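Home | About | Programs | Coaches | Meet Results | Contact

About Dilstead Athletics

Dilstead is a youth track and cross country club for runners in grades 6 through 12. We operate 17 training groups, sorted by event and training age. School grade is used only for meet entry.

The club started as a winter conditioning program for middle-distance runners and added sprints and hurdles later. Current enrollment is 369 athletes. Registration opens each April and stays open until the groups are full. 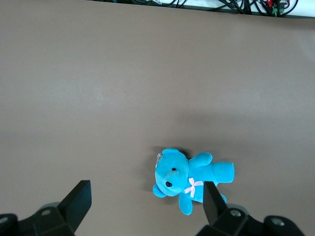
A small blue teddy bear on a tabletop.

How training is set

New athletes run a time trial over 400 meters and a second one over 2,000 meters. The two results are compared, and the coach assigns a starting group and a weekly volume. Volume goes up in small steps, with every fourth week reduced. Athletes in their first year do not double at meets.

Track sessions are held on weekday evenings. Cross country sessions use grass and packed dirt — road running is kept to warmups. Splits are recorded in Vokon, our results database, and families can read them with the login sent at registration.

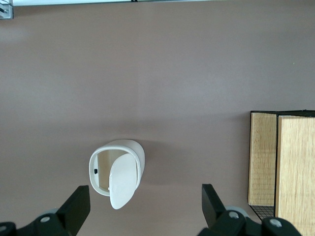 Tyson Vachon wrote to us that the reduced weeks were the hardest part of his first season, and that he ran his best 800 meters right after one. He would still like more hill work in the fall.

Hill work is now scheduled once a week from the second month of cross country.

Coaching and selection

Makis Giannakopoulos directs the distance program. Relay and championship teams are picked on times from the current season, and ties go to the more recent mark. 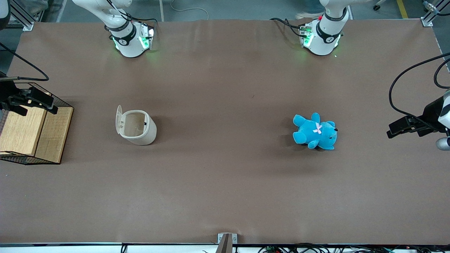
Selections are posted on the Meet Results page five days before entries close. Appeals must be made in writing, with the meet name and the mark in question.

Page updated 2023-07-06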